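Folding kids' towels to one width

The bathroom shelf is 49 cm deep and the towels never fitted it. Each one had been folded to whatever shape suited the person folding, and a mixed stack leans after the third or fourth towel. I spent a Friday evening settling on one method.

The adult towels were simple. They are all one size, and halves then thirds gives a block that sits flush with the shelf edge. The children's towels vary. Some are closer to a hand towel, some have a border stitched tighter than the pile, and the border pulls the corner inward when you crease across it.

The procedure I use now:

Lay the towel face down, long side toward you.
Fold in half, matching corners before edges.
Press from the center outward with the flat of the hand.
Fold again, then turn the block so the closed edge faces out.

Step two matters most. If the corners are off by 2 cm at the first fold, the error shows in every layer after it.

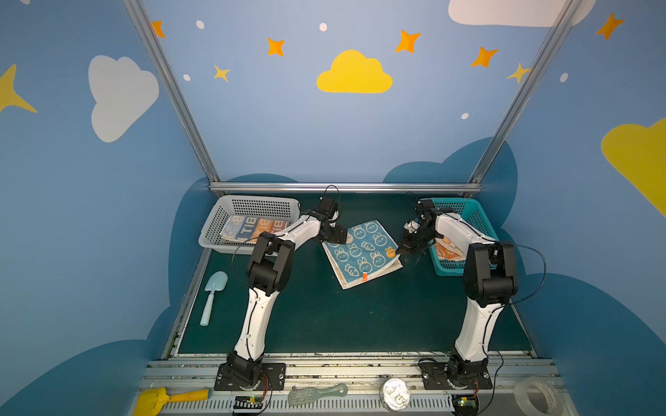

The rabbit-and-carrot towel, with the folded ones in baskets behind.

White borders make misalignment easy to see, so I check bordered towels first. Loose top layers get lifted by the corner and laid down again – dragging them only shifts the layer underneath.

For storage I prefer plastic mesh baskets to solid bins. Air gets through the sides and you can tell what is in them without lifting anything out. The baskets go on the lower shelf, adult towels above.

Oda Ekström asked whether rolling saves space. I tried it with 6 towels and went back to folding. Bath mats are still unsolved.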